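Nuren evaluation group – minutes of meeting
December 12, 2023

Present: Gemma Cirillo (chair), Thomas Farina, Osvaldo Melis, Hậu Thái (minutes)
Apologies: Manaia Kingi

1. Previous minutes
Accepted with one correction. The support quote from Presemlow covers remote help only. On-site visits are billed separately.

2. Funulier simulation kit, trial license
Farina reported on the trial install. The kit comes as a simulator, a gripper model library and a scene editor. Installation on the shared workstation went through on the second attempt; the first failed on a graphics driver version that the install guide does not list. Farina has sent the version numbers to Presemlow as reseller.

To date 402 episodes have been run with the stock parallel-jaw gripper, all using the wrist view. Of these, 61 ended in a timeout before the jaws closed. Farina has not yet sorted the timeouts by cause and asked that the figure not be quoted outside the group until he has.
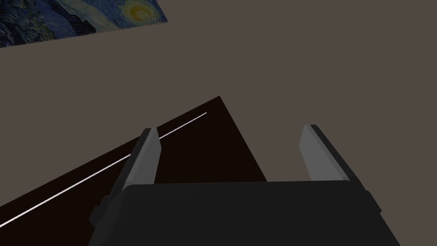

Melis asked whether the timeout limit had been left at the default. Farina confirmed that it had – 35 seconds per episode – and that the limit can be changed per scene but not per batch. Melis considers this a real gap for anyone running long batches. To be raised with Presemlow.

Thái noted that the wrist view gives little to work with once the jaws are near a dark, plain surface. The edge line is often the only usable feature. A second fixed view is supported under the full license and is switched off in the trial. 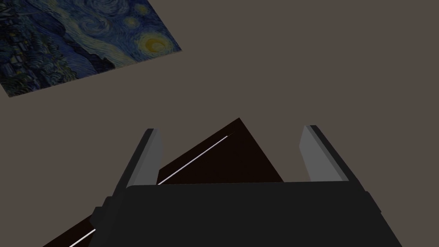
Fig. 2. Wrist view, trial build. Jaws open, dark part between the fingers, pale line along its upper left edge.

Cirillo asked for the background print to be kept the same in all further runs so that results can be compared. Agreed.

3. Comparison with Nautiyal
Melis has the Nautiyal package running on his own machine. Scene setup is slower and the editor is awkward, but batch settings are complete and the log format is plain text. Funulier logs need a converter, supplied with the kit, which stopped on 169 of the log files. Farina believes the cause is a character in the scene name. He will rename and rerun before the group draws anything from it.

No preference recorded at this stage. Kingi sent a note in favor of Nautiyal on the grounds of log format alone; the note is filed with these minutes.

4. License terms
The trial can be extended once on written request. The full license is per seat and runs to May. Cirillo will ask whether a floating seat is offered.

5. Actions
Farina: sort timeouts by cause; rename scenes and rerun the log converter.
Melis: write up the batch settings gap and send to Presemlow.
Cirillo: request trial extension; ask about floating seat.
Thái: repeat one scene in Nautiyal with matching gripper opening.

Next meeting to be set when the extension is confirmed.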